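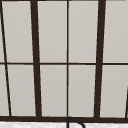 Tangate Wrist Camera Mount Kit for the Stoltska Arm

In stock - ships from our shop in two days

I get more email about this little kit than anything else we sell, so I've rewritten the page to cover what people keep asking me. It's the bracket, cable and calibration file set that puts a camera on the wrist of a Stoltska arm, plus the Nisbet sim files so you can check your view before you touch a screwdriver. Please do the sim part first! I know you want to bolt things on (so do I, every time), but ten minutes there saves an afternoon of re-running the cable.

What you get

Aluminum bracket with slotted tilt plate
19 inch cable with right-angle plug
Cable clips and a spare set of M3 screws
Camera pose file for Nisbet, with the kitchen sample room
2 mm hex key, because yours has rolled under the bench

Setting the tilt

Load the kitchen sample room and park the virtual arm in its home pose. If your wrist view is nearly all window, with a bit of white counter along the bottom and just the top of the black faucet poking up, your tilt is too high for counter work. It's a really common starting point and easy to fix. Bring the tilt down in the pose file a little at a time until you've got plenty of countertop to look at, then save it and set the real plate to the same mark.

I like the window for checking roll, too. The sill is a nice long dark line, so compare it with the bottom of your view. Don't try to square things up on the thick uprights - they lean in toward each other as they go down, and you'll chase your tail all morning.

One more thing on the sim side. The panes in that room are plain pale gray with nothing behind them, so feature tracking has very little to grab onto if the view is full of glass. If your tracker is throwing errors at home pose, fix the tilt before you go poking at the tracker settings. Sorcha Halliday on our support desk will ask you about this before she asks about anything else.

On the real arm

Power off, brake on. Snug the bracket screws by hand, set the tilt, then tighten them in a cross pattern. Leave slack in the cable at the wrist and turn the joint through its full range by hand before you clip it down. I skipped that once and pulled a plug clean out of its socket.

Upkeep

Check the tilt screws after the first week and then every 3 months. Wipe the lens with a dry cloth. If the arm takes a knock, run the calibration again even if the bracket looks fine.

Fits

Stoltska arms with the round wrist flange. It won't fit the square flange, sorry - Rory Shearer is drawing up an adapter plate and I'll list it here when we have one.

Warranty is 2 years on the bracket and cable.

Page updated 22 Aug 2022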